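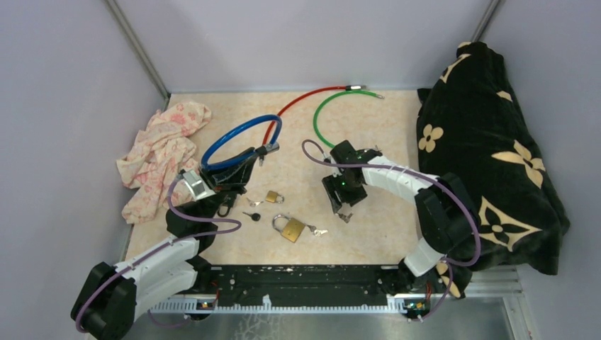

Coiled Cable Locks, Keyed

Supplied by Niltitz Institutional Supply
Product group: Locks and Key Control

Overview

The Niltitz coiled cable lock is intended for organizations that issue locks to a changing group of users, including schools, residence halls, public libraries and staff bicycle shelters. The cable is covered in colored vinyl and is offered in blue, red and green, so that each department, floor or user group can be assigned its own color. The lock body is black in all versions and is operated by key.

Keyed padlocks from the Badex range may be ordered on the same form. Customers who hold both types are advised to keep a single key register for the two, as described under Key Control.

Cable and Lock Body

The cable returns to its coil when released and can be stored in a drawer, a locker or a shallow tray. It is made of stranded steel beneath the vinyl cover. One end is fixed in the lock body. The free end carries a metal tip, which is pushed into the body until it clicks. The key is then turned and withdrawn.

The lock is suitable for short-term and supervised use. It is not recommended as the only lock on equipment left outdoors overnight. For that purpose, please refer to the Zimgate chain series.

Specifications

Cable length, extended: 30 inches
Cable cover: vinyl
Cable colors: blue, red, green
Lock body color: black
Operation: key
Keys supplied: 3 per lock
Key series: 3,000 different combinations
Warranty: 82 weeks from date of delivery

Key Control

Each lock is delivered with its keys on a plain wire ring and a paper tag showing the key number. The number should be entered in the customer's register before the tag is removed. Niltitz does not print key numbers on the lock body.

When locks are returned at the end of a term or loan period, the following procedure is recommended.

Lay the locks, padlocks and keys out on a clear, level table.
Open each cable lock and separate any cables that have become linked together.
Match every key to its lock by turning it once in both directions.
Sort the cables by color.
Record missing keys and set the affected locks aside.
Close each lock before it is put back into storage.

Locks without a full set of keys should not be reissued. Replacement keys are cut to number and can be ordered by the person named on the customer account. A written request is required.

Care

Wipe the cable with a damp cloth and mild soap. Solvents will dull the vinyl and should not be used. A small amount of dry graphite may be applied to the keyway once a year. Oil attracts dust and is not advised. Cables with a split or worn cover should be withdrawn from use, even where the steel beneath appears sound.

Do not stretch the cable beyond its stated length. Do not hang storage bags or other loads from it.

Ordering and Delivery

Orders are accepted from registered institutional customers. Colors may be mixed within an order. Keyed-alike sets are available on request and are supplied with a separate control sheet, which must be signed on receipt. Stock items are dispatched from the Figueroa warehouse. Keyed-alike sets ordered after the first week of November will be dispatched in the new year.

Unused locks may be returned in their original packaging with all keys and tags. Keyed-alike sets and replacement keys cannot be returned.

Related Items

Badex keyed padlock
Zimgate chain, square link
Key cabinet, wall mounted
Key register, bound
Numbered paper tags

Page revised 21 October 2019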